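Brilamel Key – hardware security key for staff logins

The Brilamel Key is a small USB key that replaces one-time codes and app prompts when your staff sign in. The user types a username, plugs in the key and touches the metal disc on top. A fake login page gets nothing it can reuse, as the key checks the address of the site before it answers.

What's in the box
One key, a neck cord and a printed card with the serial number. Keys are sold singly or in packs of 30.

Compatibility
Works with current versions of the major desktop browsers and with any service that accepts FIDO2 or U2F. Older remote desktop clients may not pass the key through to the far end. Test one machine before you order for a whole office.

Storage
Each key holds up to 200 passkeys. Once it is full you have to delete one before adding another – the key won't overwrite anything by itself. Sites that use the key only as a second step don't take up a slot.

PIN
The PIN is set on first use and can be changed in the Pesby management tool. After 9 wrong tries the key locks and has to be reset, and a reset wipes every passkey on it. We can't recover a locked key.

Lost keys
Register two keys for each person and keep the second one somewhere other than the laptop bag. If a key goes missing, remove it from the account in your admin console first, then mark it as lost in the Pesby tool so the serial number shows up in your reports.

Firmware
Firmware is fixed at the factory and cannot be updated in the field. The version is printed on the card and shown in the Pesby tool. Keys shipped since August have version 3.

Ordering
Orders placed before noon leave our Heywood warehouse the same day, except on Sunday. Prirkholm resellers can order through the partner portal at their usual discount. Opened packs can't be returned unless a key is faulty.
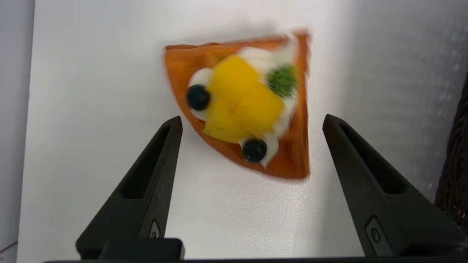 For faulty keys, send us the serial number and the firmware version along with the order number. Reset the key before you mail it back if it still responds.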